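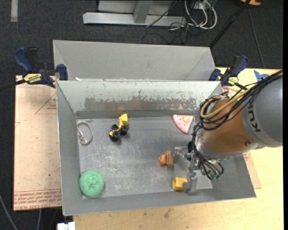
## Keltura on sweaters: what to buy, what to skip, how to wash it

*August 2024*

Keltura sells knitwear from a single shop in Noltham and mails the rest. The owner asked to go without a name ("it's a shop, people know it as the shop"), and we talked for an hour before opening time, mostly about sweaters and a little about socks.

The business began with secondhand men's cardigans. The first new sweater, a plain crew neck called the Rukum, came later and is still the best seller. Last year the shop sold 613 of them. Navy goes first, then oatmeal. "I did a rust color one fall and I was still selling it two falls after," the owner said. "I like it. I wear one. Customers didn't agree."

The Rukum is 100 percent lambswool. The yarn is bought from Marchetti, a spinner that will dye small lots, and the smallest order it accepts is 3,000 skeins across all colors. That number decides most of the year. "Once I've placed it, I'm done being creative until next time. If I got the green wrong, I have a lot of green."

I asked what people get wrong when they shop for a sweater. The answer was size. Most customers try one on over a T-shirt in a warm fitting room, decide it feels bulky, and go down a size. Then it gets cold and they want to wear a collared shirt under it. "Bring the shirt you're going to wear. Put it on first. Lift your arms up. If the hem ends up at your ribs, get the bigger one."

The owner also looks at the cuffs and the neck before anything else, on any sweater at any price. Pull the cuff open and let go. It should close back up right away. At the shoulder, turn it inside out and look for a narrow tape or a tight row of stitching along the seam. Without one, the shoulders will drop after a season on a hanger, although the owner would like everyone to stop using hangers too. "Fold it. Put it on a shelf. I say this all day."

Pilling came up, as it does with every customer. A new lambswool sweater will pill under the arms and along the sides for the first month or two. The shop sells a small comb for it and suggests using it on a dry sweater laid flat. Softer sweaters often pill more, and the owner thinks shoppers take softness as a sign of quality too quickly. "The softest thing on the table is usually short fibers. It feels great in September and it's a mess by New Year's."

On washing, the advice was short. Cool water in a sink, a little wool wash, ten minutes, no wringing. Roll it in a towel, press, then dry it flat away from the heater. Two or three times a winter is enough for most people if they air it out between wears.

A rollneck is coming this fall, with 780 made for the first run. It uses a heavier yarn and has a longer body. Samples were folded on the counter in charcoal and cream, and I tried the charcoal. The neck was tighter going over my head than I expected, and I said so. The owner wrote it down. "You're the third one. We may add a few stitches there before the main batch gets knitted."

The rollneck goes on sale in September, in the shop first and by mail a week later.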